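Foltmont Hobby & Packing Board > Workspaces > What do you put on top of a bare wood table?

clondix_corner
Posts: 174

Okay so I've been doing my sorting and packing on a plain light wood board for ages, and I finally got sick of looking at it. Small things vanish against the grain, pale tape vanishes, and I had a splinter in August that I'm still mad about. So I laid a big pale lavender-gray sheet over it and left the wood showing along the edges. It cost me 15 bucks for two at Bernelo and I love it way more than I should!

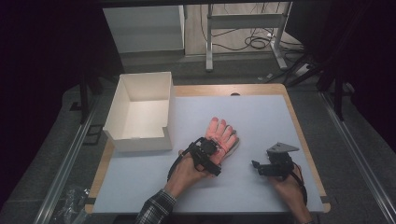
New top, with the white box parked in its usual spot.

The white box has no lid, everything goes in there first. What I can't decide is whether to tape the sheet down or leave it loose. Taped looks neater, but I like being able to lift it and shake it off over the trash. What does everybody else do?

paperweight_pat
Posts: 3,111

Loose. Always loose. Tape leaves gunk on wood and then you're scraping it off with an old gift card at midnight. If it slides, put a strip of that rubbery shelf liner underneath.

I do like the color. Mine is bright white and by late afternoon my eyes are done.

muffin_tin_mary
Posts: 40

Gonna disagree with Pat, sorry. A loose sheet drove me up the wall. I'd lean on it to reach something and the whole thing would scoot, box and all. Low-tack painter's tape on two corners, that's it, and it peels right off when you want to clean. I've never had gunk.

Also your box has that low bit cut into the front wall, did you do that yourself? I want one like it. I'm forever knocking mine over trying to get my fingers in.

paperweight_pat
Posts: 3,111

Painter's tape is fine until you forget it for a whole summer. Ask me how I know. 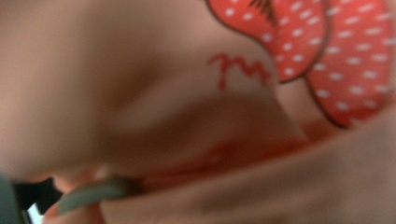
clondix_corner
Thread starter

Ha, I should've known tape would start something. I'm going to try Mary's two corners and Pat's shelf liner (one sheet each, I've got the spare).

Mary, no, the box came like that from the Escobedo store, I just kept it. Any pair of scissors would do it though, don't go deep.

New question while I have you all. I'm packing up stuff with the red polka dot bow on it, the one on the pinky beige, with the red script next to it. The bow is my favorite part and I'd hate for it to get rubbed on the way. Would you wrap it in tissue with the bow facing in or facing up? I've been going bow up so it's the first thing people see when they open the box, but then it's right where everything presses on it.

muffin_tin_mary
Posts: 40

Oh that bow is cute!! Bow up, two layers of tissue, and don't put anything heavy on top. The first look is half the fun. Please use plain white tissue though, I had some red stuff bleed onto a cream pillowcase once and I still think about it.

gluestick_gus
Posts: 15

Bow in for me. I don't care about the big reveal, I care about it getting there. You could stick a little note on the tissue that says turn me over.

paperweight_pat
Posts: 3,111

With Gus on this one. And acid-free tissue if it's going to sit in a closet for any length of time.

clondix_corner
Thread starter

White tissue it is. Still leaning bow up, but I'll double the layers and put it in last. Will report back on the tape.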